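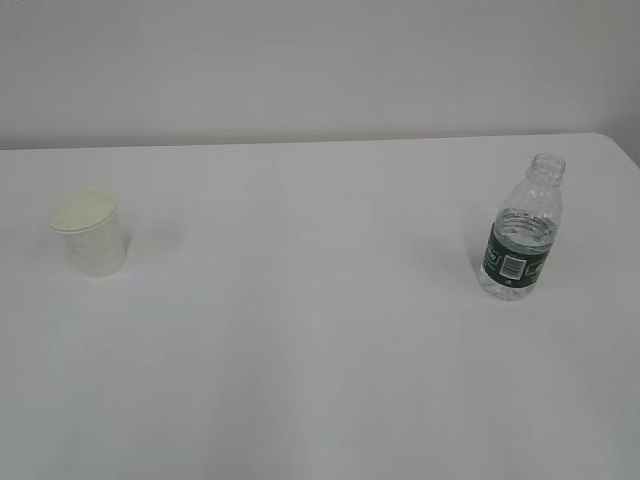 Why write a separate planner for two arms when you already have a perfectly good one for one arm?

Two good single-arm plans, run side by side, have no idea the other exists. Each one is correct by its own lights, and then the two of them meet in the middle of the table at slightly different times, and you find out how much you were relying on luck.

I've been promising to write up the pouring work since October, and it's Sunday, December 16, 2018, the coffee is made, the dog has been out, so let's do it. If you're new to the blog, I live in Flirmont, I write motion software, and I tend to go on a bit. You've been warned!

The planner is called Lobo. It began life as a script I wrote to save myself typing the same poses over and over, and like most of those scripts it grew legs. By the time I admitted it was a real piece of software it had 171 settings in one flat file, most with names that made sense on the evening I invented them. (There was one called "gentle2". There was no "gentle1". I went looking.) A good part of this fall went into splitting that file up by arm and by phase of the task, which was dull work, and I'd recommend it to anyone. Half my mystery bugs were simply one arm reading a speed limit meant for the other.

The task itself sounds like something you'd give a small child. Pick up the cup with the left arm, pick up the bottle with the right, bring them together, pour, put them both back down. What I like about it is that every part of the software gets a turn. Perception has to find a clear bottle against a pale background. Planning has to get two grippers close to each other without a bump. Control has to tip something whose weight keeps shifting around inside it. And then you have to know when to stop, and I'll get to that, with some grumbling. 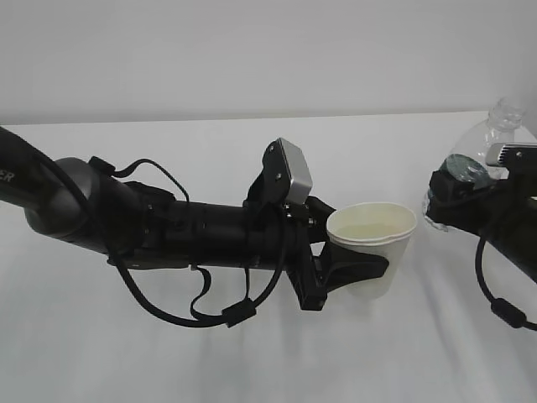 Synchronizing the arms was the part I got wrong the longest. My first version treated each arm as its own little program, with a message passed between them when one was done: "cup ready," "bottle ready," and so on, very polite, like two people at a doorway. It worked, in the sense that things moved, but every pause stacked up on the next one and the whole motion had a stuttery feel I couldn't stand. The current version plans the meeting first and works backward. With the cup in the left gripper and the bottle in the right, a short distance apart, Lobo treats the pair as a single shape with one relationship that matters: where the bottle's mouth is compared to the cup's rim. Everything else gets solved around that. You do have to remember the boring physical bits, too. Those cables hang in wide loops under both arms, and a planner that thinks an arm is a tidy stack of cylinders will happily route the other arm right through where the slack is. I ended up giving each loop a fat invisible bag in the collision model. It's crude, it costs us a few motions that would have been fine, and I sleep better.

Working backward from the meeting has one more nice effect, and that's that you find out early if the grasp was a bad idea. Say the right gripper takes the bottle too high. The grasp is solid, the lift is lovely, and then there's no wrist motion left to tip it with. Under the old scheme you'd learn that at the worst possible moment. Now Lobo checks the end of the pour before it will sign off on the beginning of the grab, and if the tilt runs out it tries another grasp. There are eight candidate grasps for the bottle and six for the cup, and the pairing is plain brute force. I know there are cleverer ways. Brute force finishes before I've reached for my mug, so the cleverer ways can wait.

I should say a word about Vundico, which is the layer underneath. Vundico takes whatever Lobo hands it and turns it into smooth commands at 50 updates a second for both arms on one clock. One clock! I can't tell you how much of my life went into two clocks. They'd drift a hair, the logs would look fine separately, and then you'd lay one over the other and the bottle would seem to be pouring before the cup arrived. If you take a single thing from this very long post, please stamp your data in one place, as early as you can, and never let anybody talk you into fixing it afterward.
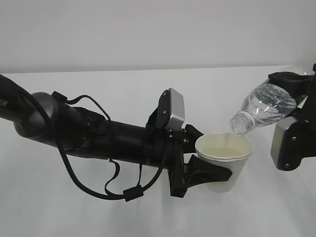
Pour control is where I've changed my mind the most. I started out with a tilt profile, a fixed curve of angle against time, tuned by hand over a couple of damp evenings (keep towels close, is my advice, and keep your laptop on another table). A fixed curve is fine until the bottle starts out with a different amount in it, and then you get either a dribble or a flood. What I do now is let the tilt creep forward and slow down hard once flow is detected. With the bottle nearly horizontal and its mouth just over the right side of the cup's rim, the stream is thin, and thin is what I'm after, even though it makes for a slow pour and visitors get restless. A small change in angle at that point makes a big change in flow, so the controller gets only tiny steps to play with. The mouth also has to stay put while the bottle turns, and for that the rotation is planned about the lip of the bottle and the wrist has to swing through a surprisingly big arc to keep up. The first time I planned the rotation about the wrist, the mouth wandered clean off to the side. You can guess the rest.

Detecting the flow is a bit of a fudge, I'll admit. Clear water from a clear bottle is about as unfriendly as it gets for a camera. The stream is a sliver of brightness that comes and goes with the light, and the shine on the plastic looks a great deal like it. At the moment I look for change inside a narrow window just under the mouth, and I only trust it if it persists for several updates in a row. It gets fooled by reflections when the bottle is turning quickly, so the bottle doesn't turn quickly. Judging the level in the cup is harder still, and I have a half-written estimator for it that I'm not ready to defend in public.

The last piece is Gustar, my viewer, and I'm fonder of it than I probably should be. It lines up the camera views with the plan and the commanded motion, and lets you scrub back and forth with the arrow keys. It started as a weekend thing and it looks like one. The buttons are ugly, the colors are whatever the library gave me, and if you resize the window too fast it sulks. But being able to stop on the exact update where the plan and the motion part ways has saved me more evenings than anything else I've written. I added bookmarks last month, with a little text box for notes, and reading them back is like finding old grocery lists. "Why so slow here" appears many times.
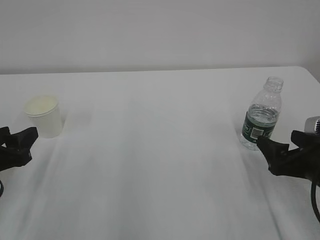 A reader wrote in after the previous post to ask why the put-down gets its own phase in Lobo, when it could surely be the pick-up played in reverse. I did try it that way, and it seemed so sensible! The trouble is that the bottle weighs less after a pour and the cup weighs more, so the arms settle a little differently, and a reversed path aims for a table height that was right earlier. A few millimeters low and you're pressing a bottle into the table; a few high and you're dropping it. So the put-down has its own approach speed, its own contact check, and its own retreat, with the fingers opening fully before anything backs away. The same reader wanted to know if I'd share the settings file. I'd like to, once I've renamed "gentle2" and worked out what the three settings next to it do.

Next on my list is the level estimator, and after that I want the planner to cope if the cup gets moved between looking and reaching. Right now it looks once, makes up its mind, and goes, with all the confidence in the world. I've got a sketch for re-checking partway through the reach without making the arm stutter, and if it holds up I'll write about it after the holidays. Comments are open as usual, and I do read them all, though I'm slow to answer in December.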